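Notes from the Firora open workshop, September

Got in at 9 with wet shoes, badge printer down, so names on tape. Firora has the upper floor of the old Skov building now. Bigger than I expected, worse coffee. Jytte Ladefoged did the welcome, short, and then we were let loose on the hand-held grippers.

Three stations to begin with. Small arm from Cenberg on a bench, picking bottle caps. Fine. Quick, a bit loud. Controller is a gray box with one knob too many and the menu resets if you back out of it — I lost my speed settings twice. Kipchumba Makokha showed me the shortcut (hold the knob, count to two). Should be in the manual. Isn't.

Second station was pads. Same gripper, swap the tips, try the same cloth. Smooth pads slid on denim and pinched well on a bedsheet. Ribbed ones grabbed denim right away but left marks on a thin shirt. I wrote down "ribbed for pants" and underlined it. Ivan Stelmakh wants a softer rib and has been asking the supplier for it since spring. Pads cost them 400 a box and they go through a lot.

Then the home part, which I came for. They have rooms set up upstairs, and people work with a gripper in each hand, folding and moving clothes. Cameras ride on the tools so you see what the fingers see. Harder than it looks!! My thumbs were tired after one towel.
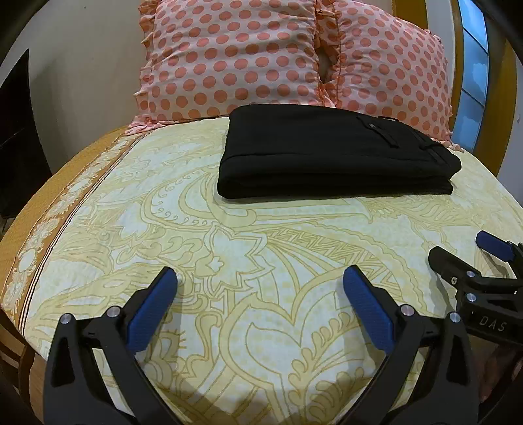 Folded black trousers at the pillows, ribbed blue pads open in front. Second gripper on the right.

Notes from my own go at it. Closing is easy, opening slowly is not. The spring wants to snap back and your nice fold goes with it. Waistbands are good to grab, thick and they hold shape. Legs are bad. Patterned sheets bothered me more than I thought they would, I kept aiming at the print. Nanna Ragnarsson says the wide lens takes getting used to, things near the corners bend and you reach short. She's right, I reached short all morning.

Asked about recording. One long session there came to 3262 clips, and 98 got thrown out on review, mostly the camera view blocked by a sleeve. They check by hand. Zulkifli Menon does a lot of it and looked tired.

Skerkard had a table by the stairs with a two-camera mount. Nice bracket, heavy. Wrist hurt after five minutes. Price was 2000 and I put it back down very carfully.

To follow up: ask Ivan for the pad part numbers, ask Cenberg about the menu reset, try a lighter spring on ours. Train home at 4, wrote most of this standing up.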